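The old tower, opened

I have moved apartments twice with this computer and turned it on in neither of them. It went into the truck, it came out of the truck, and it spent the months between under a coat. On Thursday I finally ran out of other chores and took the side off.

I bought it used from Worberg, the surplus place out past the Fokow exit, back when I believed a desktop would make me a person who finished things. It cost 42 dollars. The man at the counter threw in a power cord and wished me luck, which I should have given more thought.

First discovery: you want the thing lying down. Upright, everything you let go of falls to the bottom and rattles. On its side, everything you let go of falls into the motherboard, but at least you can see it.

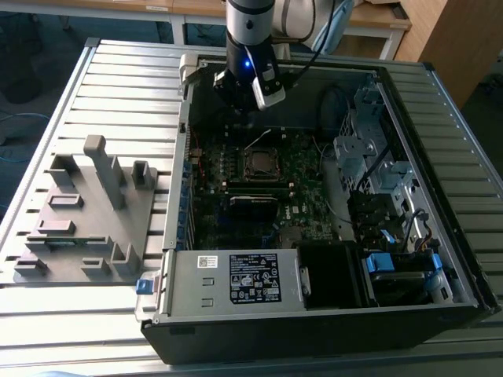
My plan was to strip it for parts and feel thrifty. The drive cage had other ideas. I pushed the blue latches, I pulled the blue latches, I spent 20 minutes on a video in which a cheerful man did it with one thumb on a model that wasn't mine. Blue means you're allowed to touch it, according to the video. It doesn't mean it will move.

The processor socket I left alone. I've heard enough stories about bent pins, and I have the hands of someone who can't get a sticker off a pear. Besides, there's a decent chance the board is still good, and a board that might be good can sit on a shelf for years without anyone having to find out.

Then there were the screws. I put them in a Foda coffee can with the screws from the bookcase, so now I own 47 screws and a bookcase that leans.

I did call Sithole Recycling to ask whether they take towers. They do, on weekday mornings, if you bring it in one piece. So I'm putting the side back on this weekend, assuming I can tell which screws are which, and then it's going back under the coat until I have a weekday morning.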